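Concert day safety checklist, Tratodlow Chapel
Updated February, with my comments from the last walk-round

I manage the concerts for our chamber choir, and on the day I go round the building with this list on a clipboard before anybody sings a note. It started as a scrap of paper with "risers, wires, candles" on it and it has grown every season. Other choirs who use the chapel keep asking for a copy, so I've typed it up with the comments left in. Cross out what doesn't apply to you. If you've got a full orchestra coming, you'll need a good deal more than this!

I mark each line OK, FIX (must be done before doors) or WATCH (fine for tonight, look again next time).

1. RISERS AND STAGING

Legs locked, every section: OK
Ours are the Viridik folding ones, on hire from Nwosu Staging. The leg catch makes a proper clunk when it's home. If you only hear a click, kick the leg gently and listen again. I do the whole row myself even when the hire crew have just done it, and they've stopped being offended.

Back rail fitted on the top step: OK
No rail, no top step. I've had basses tell me they've stood on worse, and I'm sure they have, but they sway in slow movements and they don't know they're doing it.

Gaps between sections: FIX
There was a gap at the alto end wide enough to swallow a heel. The sections had crept apart on the polished floor. Pushed them together and clamped them. Ask for the clamps when you book, they aren't included unless you say so.

Step edges marked with white tape: WATCH
Tape is lifting at the corners on the left-hand steps. It'll do tonight but I want it stripped and done again before the spring concert. Please don't just stick new tape over the old, it makes a ridge.

Load plate readable: OK
The plate on each section says 200 kg. Remember that the piano tuner's case, the spare chairs and that enormous floral thing from the wedding also count if someone parks them there.

2. CONDUCTOR'S PODIUM AND STANDS

Podium sits flat: OK
It rocked at the dress rehearsal. Turned it round and it stopped rocking, so I've chalked the front edge. A folded programme under one corner is a terrible idea (I've done it, I know).

Music stands, screws tightened: FIX
Several had the droop. A stand that sinks halfway through a Bach aria is funny from the audience and not at all funny if you're the oboist. Tightened the lot with the key that lives in the stand trolley. Put the key back in the trolley, please!

Stand lights: OK
We use the Clikum clip-on ones with batteries, so there are no leads to trip on. Test them switched on for a good few minutes, as the tired ones look perfect at first and then fade. I keep the old set for rehearsals only, with a red dot on the clip.

Cello spike stops: OK
Put them out before the cellists arrive. If they can't find one they'll make a hole in the floor, quite cheerfully, and the chapel will send us the bill.

3. ORGAN AND KEYBOARDS

Organ loft stairs, light working: FIX
The bulb had gone on the turn of the stair. That's the darkest spot in the building and the organist goes up there in leather-soled shoes carrying a pile of music. New bulb in. I also left a torch on the hook at the bottom.

Loft gate closes and latches: OK
Stiff, but it latches. Lift it slightly as you push.

Chamber organ blower lead: WATCH
The lead runs behind the continuo group to the socket by the vestry door. Covered with the rubber ramp along its whole length. The ramp is getting brittle at one end. Please nobody run it under the rug instead, a lump you can't see is worse than a cable you can.

Piano castors locked: OK
And check again after the interval move. We always move it at the interval. We always forget to lock it.

4. ELECTRICS AND LIGHTING

Extension reels fully unwound: FIX
Found one half wound with the lights plugged in and it was warm to the touch. Unwound it all and laid it along the wall. If you take one thing from this list, take that one.

Lamps on stands, sandbagged: OK
The spread feet must be open all the way, then one bag on each. Keep them well away from the aisle, people grab at them in the dark.

Test labels in date: OK
I check our own kit every season. Anything brought in by a soloist or a recording person gets looked at too. I've turned away a fan heater with a taped-up plug and I'd do it again.

Emergency lights: OK
Press the test button, wait, and look at every one of them, including the one over the north door that's half hidden by the banner.

5. AUDIENCE AREA

Aisle width: FIX
Somebody had added an extra chair to the end of nearly every row. I know it's lovely to sell out! They still had to come off. The centre aisle has to be clear all the way to the doors and that includes walking frames, cello cases and the programme table.

Chairs linked in rows: OK
The links are fiddly with cold fingers. Do them early.

Number on the door: OK
We're allowed 200 downstairs with nobody in the gallery. That figure is for the audience only, so the choir and players don't come out of it, but the front-of-house helpers do. I use a clicker at the door and I don't trust ticket stubs.

Wheelchair spaces kept open: OK
Two spaces by the south aisle, and a chair beside each for a friend. They are not overflow coat storage.

Mats at the entrance: WATCH
The edge curls when it's been raining. Weighted it with the door wedge for now. I've asked for a heavier mat.

6. FIRE AND EXITS

Both exits unlocked and tried: OK
Tried means opened all the way and walked through. The vestry exit swells in winter and wants a shoulder. If you can't open it with one push, it's a FIX and the concert waits.

Route outside clear: OK
Bins had been left across the path. Moved them. Look again just before the doors open, bins have a way of coming back.

Extinguishers in place, pins in: OK
One was propping open the kitchen door. It is back on its bracket.

Candles: OK
Battery ones only for the procession, and I won't be moved on this. Singers have hair, scarves and sheet music and they walk very close together. The battery ones look gorgeous from the back row anyway.

Who says what if the alarm goes: OK
We agree it at the rehearsal. The conductor stops, the choir sits down, and front of house makes the announcement. Choir leaves by the vestry, audience by the main doors. We practise it once, takes no time at all, and the tenors complain every time.

7. THE SINGERS THEMSELVES

Water bottles with lids: OK
On the floor beside the riser, never on the step.

Someone feeling faint: OK
Tell them at warm-up: bend your knees, and if you feel odd, sit down on the step at once. It's far less fuss than falling off it. I've put a chair and a bottle of water at each side of the risers.

Heating: WATCH
The chapel heaters go full blast and then stop. I turn them down at 7 o'clock, when the audience starts coming in, because a full building warms itself up. Last winter I left them on and we lost two sopranos before the Magnificat.

First aid box: FIX
Plasters were all gone (paper cuts, mostly). Refilled. The box sits on the vestry windowsill, and the accident book is underneath it.

8. MONEY BITS THAT TOUCH ON SAFETY

I'm adding these because people ask. We put 500 pounds aside each season for tape, bulbs, ramps and hire extras, and we usually spend it. Buying our own risers would be 4,000 pounds, which we haven't got, so we carry on hiring and I carry on checking the legs.

Still to do before the spring concert:
Strip and redo the white tape on the left-hand steps
New rubber ramp for the organ blower lead
Chase the heavier entrance mat
Ask Nwosu for clamps on every booking as standard
Copy of this list to go inside the stand trolley lid 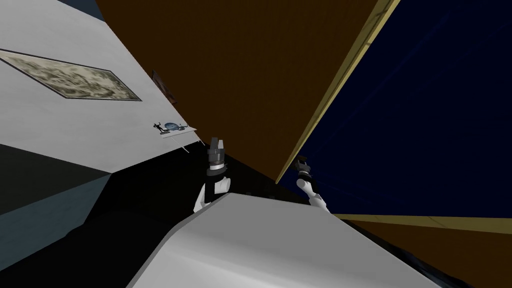

When you've finished your own round, sign the sheet, put the time on it and leave it in the vestry folder. If you've marked anything FIX and it's still not done when the audience is queuing, come and find me — I'll be by the main doors with the clicker.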